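Let the club spend its year on the boring part
Opinion, by Rania Shawky

Our robotics club at Wulcombe has 17 members, and this year most of them have not built a robot. They have spent their sessions with hand-held grippers, picking up small objects and putting them down again, so that an arm can later be trained on the recordings. Some parents have asked me when the real work starts. I think it already has.

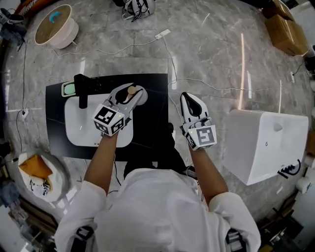 The old program was built around the Jolum Cup. Students had one term to get a machine across a mat, and two or three confident kids did the wiring while the rest cut cardboard and made the poster. We placed well some years. I don't believe most of the club learned much from it.

Recording is different work. Everyone holds the tools. A student who grabs a thing carelessly has made a bad example, and has to decide whether to keep it. By June the group had logged 1594 attempts and had argued over a good many of them. Those arguments taught them more about how machines learn than any talk I have given.

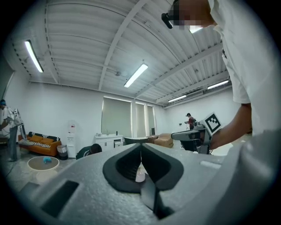 Club members at work with the hand-held grippers. Photo: Wulcombe Robotics Club

There are fair complaints. The work is repetitive, and 3 students left for the Zellmont coding group, where there is something to show at the end of each night. I should have planned more breaks and let the members choose the tasks earlier than I did.

But I would not go back to a season aimed at one afternoon of judging. The Szewczyk grant, which pays for most school clubs in our region, still scores applications on trophies. It should ask how many students had their hands on the equipment, and for how long.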